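Splitting the water bill by headcount or by flat?
Olteanu Court residents' board > Bills and Money

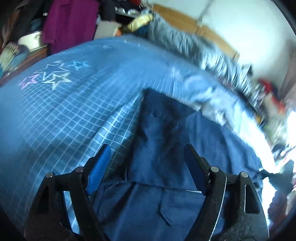 Replies (oldest first)

druvby_4
The May water bill for our stairwell came to 2783. Last May it was 1718. We split by flat, so I pay the same living alone as the household of four upstairs. I'd like to go by headcount. I shower like a normal person and own one fern.

Paula Pîrvu
Headcount sounds fair until you have to do the counting. My sister stays two nights a week. Is she a third of a person?

gyozo_h
She's whatever fraction the bathtub says she is. Put in meters and stop arguing.

druvby_4
Meters were voted down. I believe you voted, Győző.

gyozo_h
I voted against that quote. Meters in general I have always admired from a distance.

Alina Chiriac
Before anyone divides anything, has someone checked for a leak? A jump like that in one year isn't showers. The toilet on our floor at Ultthorpe ran all winter – we blamed a teenager.

Paula Pîrvu
Was it the teenager?

Alina Chiriac
It was the flapper valve. He still brings it up.

gyozo_h
I'm against a leak check if it means someone in my flat on a Saturday.

druvby_4
Fine, I'll read the main meter at midnight and again at six. Please nobody flush.

Paula Pîrvu
I make no promises.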